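12 min read

4. The Toninik bench kit, as we got it

I should say up front that I wanted to like this kit. Markos Makris had been using the older Toninik arm at Darham for his teaching labs, and he kept telling me that the new package would save us a month of bench building. So we bought two of them for Wirnham, and in May I cleared a table and started putting the first one through the tasks we describe in Section 3.

The short version is that the arm is easy to live with. Ours stands at the back of the table behind two gray mats, with the clear box off to one side on the right-hand mat. We outlined the base of the box in red tape so that it goes back to the same spot after every reset (the tape did more for our repeatability than any setting in the software, and I'm a little embarrassed by how long we went without it). The small square camera module faces forward and down toward the mats, and the wires loop around the outside of the arm. I worried about that loop for weeks – it never snagged, but I'd still pay extra for a sleeve. 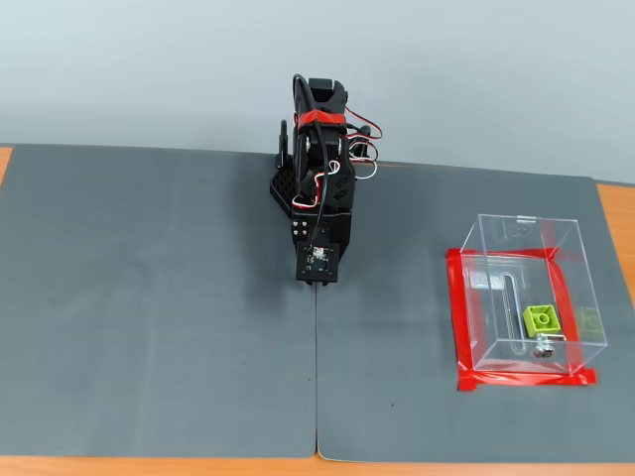
4.1 Thin objects

Bricks were never going to separate a good gripper from a bad one, so most of our time went into thin things. Shafiq Patwary wrote this part of the protocol, and he was stricter than I would have been! The rule was simple: the gripper comes in on a thin red line with the fingers open only a little, and we score where the line sits relative to the gap before any close command goes out. If it's outside the gap, the approach is a miss, even when a human operator could have nudged it over and saved the trial.

We logged 2,488 approaches this way. Of those, 1,144 used the planner that ships with the kit, and the rest used the Bakalis add-on, which costs extra and has its own calibration routine. I'll get to the numbers in Section 5, but the kind of case that kept us arguing looks like the one below, where the line comes down to the tip of the right finger and the gap is over to the left of it.
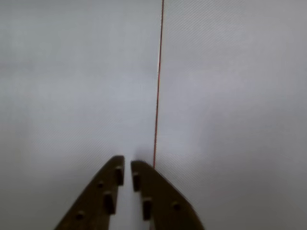
Vol. 12, No. 2

Shafiq's rule makes that a miss, and I came around to agreeing with him. My first instinct was to give partial credit for being close, and we did try that on an early batch, but then the two of us scored the same approaches differently and had to throw the batch out. With the strict rule we hardly ever disagreed.

What I like about the kit's fingers is the shape. They taper toward the tips and the inner edges stay close to parallel, so when the line does land between them it has a straight channel to sit in. What I like less is that the software only reports a single centering flag. A line hugging one finger and a line right in the middle of the gap both come back as "inside," and for a fragile thread those are very different starting points. We ended up marking the offset by hand – slow work, and something I'd really hoped the kit would do for us.

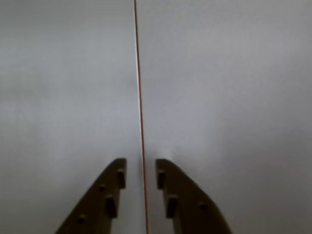
Figure 2. An approach scored as inside: the line runs through the gap, closer to the left finger than to the right at the tips.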